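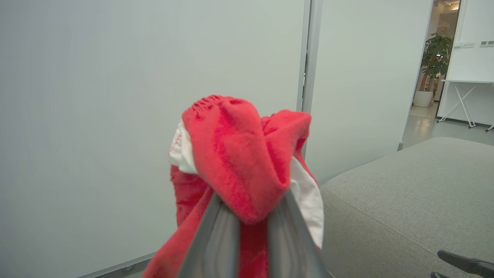 So the laundry arm over at Vurkeck had a rough afternoon, and I got to watch the tail end of it (lucky me!). The trouble was the left arm's grip release. It would pick up a cloth just fine, carry it across, and then refuse to let go. The log has it as fault 1347, which the folks at Leclerc, who built the fingers, say means the motor thinks it's already open.

Nobody got hurt, but the stop button took two presses before the arm quit moving, and that's the part I don't love. Everyone was told to stay back until power had been off for 90 seconds, and the red cloth had to be worked out of the fingers by hand.

Grip force has been turned down to 60 percent for now and the stop button is getting rewired. Leclerc wants the finger motor back at its Norkach shop, so don't expect any folding before October. I'll swing by Vurkeck again once it's running, and I'm bringing my own towels!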